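Chapter 2: Reading the Supplement Label
By Uwe Stöcker
May

I bought my first tub of pre-workout for the color of the lid, and I couldn't have told you what a serving was.

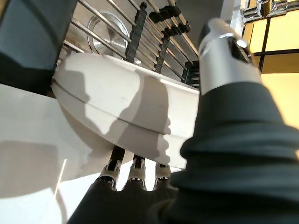
It took me most of a tub of Osodine to learn that the big number on the front and the small number on the back don't have to match. The front said 270 mg of caffeine – great, I thought! The back said that was for 2 scoops, and I'd been taking one (and feeling very brave about it). So in this chapter we'll start with serving size, then move on to blends, where Clilora and Tustum do things very differently.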